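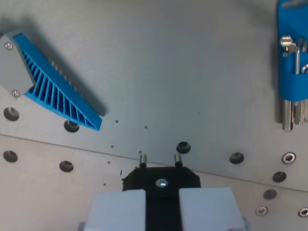
Progress report to the Faulkner Fund
Project: Prindismont Tape Archive
Prepared by Trudy Tamihana, project manager

Transfer work is on schedule. The collection holds 1241 reels and cassettes from the Prindismont label, mostly demos, live sets and rough mixes by local punk and new wave bands. By the end of January we had transferred 300 of them. Another 62 need baking before they can be played, and Fletcher Treloar has started on those in small batches.

Two tapes could not be saved. Both were cassettes with heavy mold, and the oxide came away on the first pass. We have kept the shells and the handwritten inserts.

Cataloging is slower than planned. Many boxes give only a band name, and a few of those are wrong. Isla Hoani has been playing clips to former members over the phone, and that has settled most of the Emell sessions, including a full set recorded a few weeks before the band split up. The drummer on the later Emell reels is still unconfirmed.

Rights: Keith Gilchrist has signed agreements from all but two of the bands in the first group. One has asked for changes to the streaming terms. The other has members in three countries and we are still looking for the bass player.

Spending is within budget. The second tape machine cost less to repair than quoted - we would like to move the difference to storage boxes and need your approval for that.

Next period: finish the baked tapes, begin the live reels, and send Themis Zervas the masters for the first compilation.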